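From: Embla Boström
To: Plirkine club list
Date: 26th July
Subject: Re: [plirkine] Bedroom task, what counts as done?

Elsie Doolan wrote:
> I read the task sheet for the Dronano round again and I still don't know
> what we are being scored on. It says "clothes picked up and put in the
> basket." Does a sleeve hanging over the rim count? Also, are both hands
> allowed to work at once, or does one have to be parked? I would like to
> know before I spend another evening on the grasp code.
> Elsie

Elsie,

I asked the organizers about both. A garment counts when no part of it touches the floor or the bed, so a sleeve over the rim is fine. Both hands may move at any time. There are 1000 points in the round and 74 of them are for this task, so I would not give it more than one more evening.

The time limit stays at 6 minutes. Mac Giolla wanted 7 and did not get it.

Please keep the wrist views in the log along with the head view. Last March we saved only the head view and could not work out why the fingers closed early. Two from the bedroom, wrist first and then head:
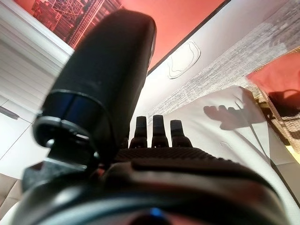
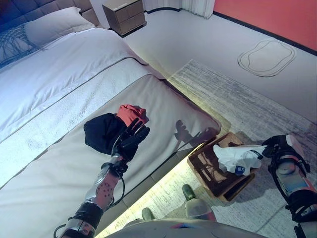
On scoring, my suggestion is that we write our own sheet with one line per garment and fill it in during practice — grasp, lift, carry, release. Each line gets a yes or a no. For the lift I would only put yes when the garment is clear of the bed, the way the black one is held up over the gray bed end in the head view. The basket on the rug already has something white spilling over its rim, so the sheet also needs a box for what was in the basket at the start. Otherwise we will argue about it later, as we did with the Cenel run.

I can bring printed copies to the next meeting. If anyone wants a different order for the columns, send it to the list before then.

One more thing for Elsie: the grasp settings file in the shared folder is the old one. Please upload yours under a new name and leave the old one where it is.

Embla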